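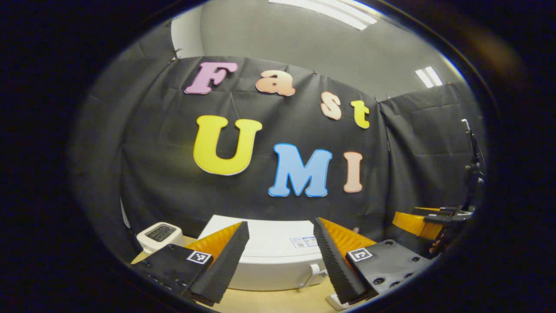 Getora Trunk Organizer and Cargo Liner Set Review

Posted 17/05/2018 by Mohammed-Awal Issahaku

Overview

The Getora set is a two-piece cargo kit for minivans and midsize SUVs. You get a molded rubber liner that covers the floor behind the last row of seats, and a folding organizer that sits on top of it and clips to the liner at four points. I bought mine at Korletey Auto Supply after our old carpet mat wore through at the bumper edge. I paid full price for it.

Our van is nine years old and gets used hard. Two kids, one large dog, a weekly grocery run and a lot of soccer gear in the fall. I installed the set in November and have driven 2,448 miles with it in place, including one long trip to Illgate and back with the rear seats folded for half of it.

Fit and Installation

The liner comes rolled up in a long box and it does not want to lie flat at first. The instructions say to leave it in the sun for an hour. It was cold that week, so I spread it out on the basement floor overnight with paint cans on the corners. By morning it was flat except for one corner, and that corner settled after a few days in the van.

You trim the liner yourself. There are guide lines molded into the underside with a number next to each one, and a chart on the last page tells you which number goes with which vehicle. Our van was on the chart. I cut one line outside of what it called for and then took off a little more after a test fit. A regular utility knife works, but put in a fresh blade first. The material is thick and an old blade will wander.

From opening the box to closing the liftgate, the job took me 53 minutes, not counting the overnight flattening. The organizer itself needs no assembly. It unfolds, two stiff panels drop into the bottom, and you are done.

Daily Use

The liner is the better half of the set. It has a raised lip on all sides and it held everything we spilled on it, which so far has been most of a jug of windshield washer fluid and a carton of broken eggs. I pulled it out, hosed it off in the driveway and put it back. The surface has shallow ribs that keep boxes from sliding, though a full cooler will still move if you brake hard. Dog hair wipes off with a damp rag.

The organizer has three bins with removable dividers. The middle bin is wide enough for two grocery bags side by side. The outer ones are narrower and I keep jumper cables, a tire gauge and a quart of oil in the left one. The dividers attach with hook-and-loop strips, and these are the first thing that has started to wear. One of them no longer holds when the bin is loaded. It can be sewn, but you should not have to sew it in the first winter.

The clips that join the two pieces are plastic. They hold well. They are also hard to release with cold hands or gloves, and you do have to release them every time you fold the organizer down for larger loads. I ended up leaving the two rear clips undone and have not noticed a difference.

Folded, the organizer is flat enough to slide under our third row — not every van will have that gap, so measure first.

Smell

There is a rubber smell. It was strong for the first week and mostly gone by the fourth. If that bothers anyone in your family, leave the liner in the garage for a while before it goes in.

Compared to the Getside

I had the Getside cargo tray in our previous car. It costs less and it is lighter, and you can lift it out with one hand. It was a semi-universal fit, though, and dirt always got around the sides. The Getside also has no organizer made for it. If you only need to catch mud and you drive a smaller car, the Getside is fine. For a van with a deep well behind the seats, I would spend the extra money on the Getora.

Warranty and Parts

The liner is covered for three years and the organizer for one. I wrote to the company about the divider strip and got a reply in two days. They mailed a replacement divider without asking for the old one back. Spare clips are sold in packs of four.

What I Liked

Deep lip holds a real spill
Trim lines are clear and the chart was correct for our van
Organizer folds flat
Quick answer on the warranty claim

What I Did Not Like

Divider strips wear out early
Clips are stiff in cold weather
Rubber smell for the first few weeks

Rating: 4 out of 5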